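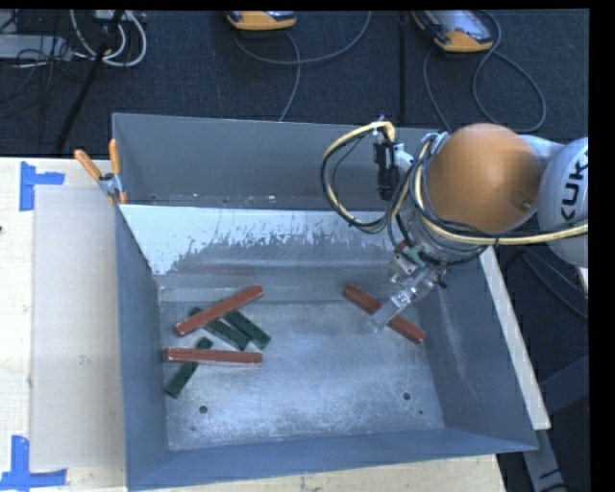

How to Sort a Junk Drawer Without Moving Out

Every household has one drawer that no longer opens all the way. Ours stuck for good in January, when a soup ladle turned sideways and took the whole kitchen hostage. What follows is the method I used to get it back. It takes an afternoon, or two if you stop to read old receipts.

What you need

A big container with an open top
A few shallow trays or shoebox lids
A trash bag
A marker and masking tape
A butter knife, for the ladle

Step 1. Get it open

Slide the butter knife in flat and push down on whatever is blocking the way. Pull the drawer gently. Swearing is optional and made no difference in my case.

Step 2. Dump everything

Tip the lot into the big container. Don't sort as you go. You will find a key, wonder what it opens, and spend 40 minutes trying it in doors.

Step 3. Make piles by use

Batteries with batteries, tape with tape. My friend Lenka Michalík sorts by color, and her drawer looks lovely, but she has never found the scissors in it. Allow yourself one pile called "no idea." When it becomes the biggest pile, move on to step 4.

Step 4. Cut the no-idea pile

Pick up each thing and give it 7 seconds. If you can't name it by then, it goes. I made an exception for a small plastic elbow, which I still have — it looks important.

Test the pens on the back of an envelope. Dead batteries don't belong in the trash bag, so check where your town collects them.

Step 5. Put back less than you took out

Set the trays in the drawer first and see what fits. Things you use every week go in front. Birthday candles and spare fuses can live in the back. Label each tray with tape, even if you live alone.

Leave one tray empty. It will fill up by itself.

Step 6. Find the ladle another home

Ours hangs on a hook by the stove now. It falls off when the door slams.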